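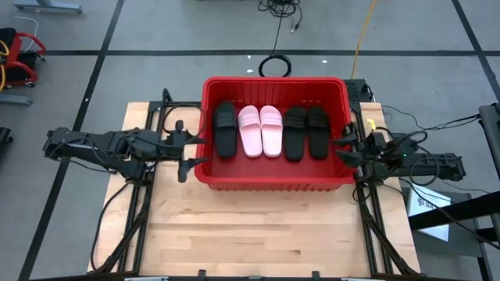
What is a slide sandal?

A slide sandal, usually just called a slide, is a backless, open-toed shoe held on by a wide strap (or a pair of straps) across the front of the foot.

Slide sandals

Slides are among the simplest shoes anyone has ever made, and a good part of their charm comes from that. There is a sole, there is something to hold the foot against it, and the wearer steps in without bending down or touching a lace. They are worn at swimming pools, in changing rooms, on the beach, in the garden and, more and more, simply about the house.

Name

The word comes from the way the shoe is put on: the foot slides in from the back. In Britain the same shoe may be called a slider, a pool shoe or a mule, although a mule often has a closed toe and may have a heel. A flip-flop is a different thing. It has a thong that passes between the first and second toes, while a slide leaves the toes together, so it can be worn with socks (a habit with a great many cheerful defenders).

Parts

The footbed is the upper surface of the sole, where the foot rests. Many are gently cupped at the heel and raised a little under the arch, and the better ones are a real pleasure to stand on after a long day. The strap crosses the upper part of the foot. Single-strap slides have one wide band; two-strap slides divide the job between a pair of bands with a gap between them, which lets air in and bends more easily as the foot moves. Straps may be plain, padded, or moulded with ridges. The outsole underneath carries the tread, and on a shoe meant for wet tiles this matters more than anything else about it.

Materials

Foam slides are often moulded in one piece, strap and all, so there are no seams to split. They are wonderfully light, they float, and they dry quickly. Rubber is heavier but grips well. Leather and cork are used for outdoor and dressier kinds, and these should be kept away from standing water. Fabric straps are soft but slow to dry.

Fit and pairing

Slides are commonly sold in whole sizes or in double sizes such as 38/39. The heel should sit just inside the back edge of the footbed, and the strap should hold the foot without pinching. Left and right differ less than they do in most shoes, and on very flat designs the two can be surprisingly hard to tell apart. The inner edge usually curves in a little at the arch, and that is the quickest thing to look for.

Storage

Because they have no backs, slides lie low and take up little room. A wide, shallow bin by the door suits them very well. Set side by side with the straps to the back and the heels to the front, each one can be picked out by the heel, and partners stay next to each other. A plastic bin has the extra merit that sand and grit can be tipped straight out. The lido at Jikelthorpe keeps 37 bins of this sort for its lending slides, sorted by size, and its manager, Rory Mowat, changed over from hooks in July after the straps began to stretch. Odd slides go in with the rest until the partner is found!

Care

Foam and rubber slides can be washed by hand in warm water with a drop of washing-up liquid, using an old nailbrush for the footbed. They should dry in the shade, as strong heat can shrink foam and curl the sole. Leather straps want only a damp cloth. A slide that has gone shiny and smooth underneath has lost its grip and should be kept off wet floors.

Collecting

Plain as they are, slides have their admirers. Giorgia Martinelli's collection at Luangrath holds about 300 pairs, many of them ordinary pool slides in colours no longer made.

See also: Flip-flop; Mule; Clog; Shoe rack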